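1/9
Ok, I promised a proper thread on Kusance, so here we go (grab a cuppa). Short version: it's a method for letting a two-armed robot decide which camera to believe while it handles paper stuff. Notebooks, loose sheets, sticky notes. Everything floppy and annoying!

Paper is rotten for depth. A lined page on top of another lined page gives you almost nothing to grab onto visually, and up close at the wrist it's worse again. Look at where the two sheets meet, between the fingers and the holes.

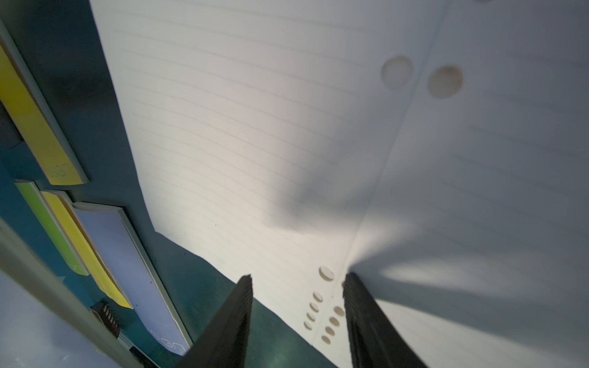

2/9
So how did we get into this? Our old policy (we call it Villalobos) just glued all the camera features together and hoped for the best. It was great at going to the right neighbourhood and pretty hopeless at the last few centimetres.

3/9
Kusance adds a little gate for each arm. Every step, the gate looks at what each camera gives it and sets a weight. It never gets told "you're close now, use the wrist". It has to learn that from the demos, which I was very sceptical about, and I've had to eat my words at group meeting.

4/9
Closed covers were where we started. Nice flat colours, big printed letters, contrasting spines. The wrist camera loves these and the gate leans on it early. 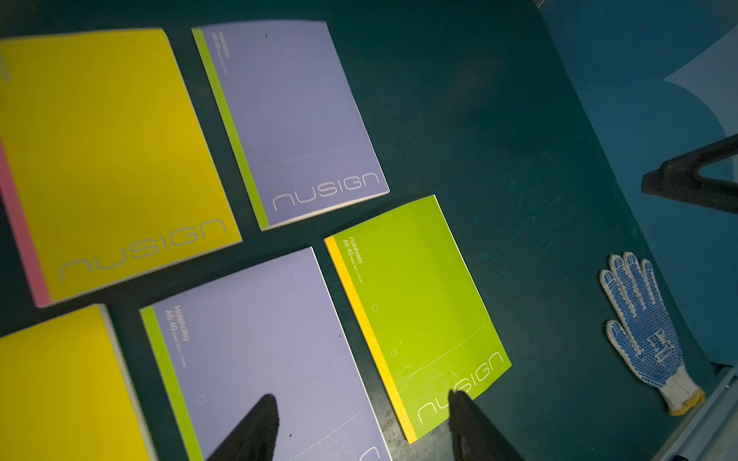

Wrist view, closed covers on the teal surface. Glove at right.

5/9
Then the hard set, loose sheets that overlap. From the fixed camera they sort of melt into one big cream patch, and you've got two arms folding over the top of it as well. My favourite plot from the whole project is the gate weights on this set, because they wobble back and forth a lot before a grasp. I used to think that was a bug. I turned on smoothing to get rid of it and the grasps got worse, so the wobble stays!

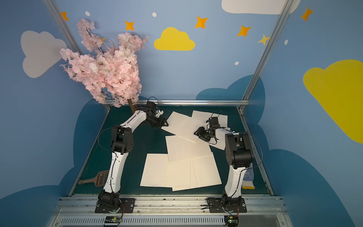
6/9
Numbers, for the numbers people. We trained on 1,113 demos, all recorded here at Hivport. Then 120 test trials for each policy with the same starting layouts. Villalobos failed 40 of them. Kusance failed 8. Same backbone, same training budget.

7/9
Most of the leftover failures are page edges. The fingers come down on an open notebook and pick up more than the top page (me too, every time I use a photocopier). Open pages with a gripper straight overhead are still my least favourite thing to watch. 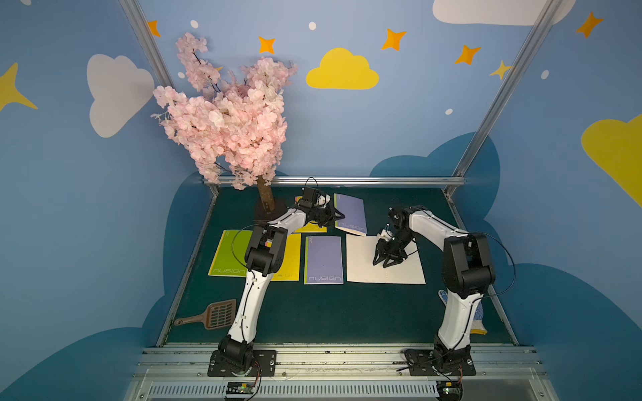

Listberg
Robot learning researcher, Hivport

8/9
Things I'd be careful about: one table, one set of lights, one brand of notebook in most layouts. I wouldn't claim any of this carries over to, say, cardboard or fabric. We've got a fabric set half recorded and I'm labelling it in the evenings with the telly on.

9/9
Code is getting tidied up now and I'm aiming for July. If you've tried gating on wrist cameras and it fell over on you, please reply, I'd love to compare failure cases. Glossy covers especially, we've barely touched those.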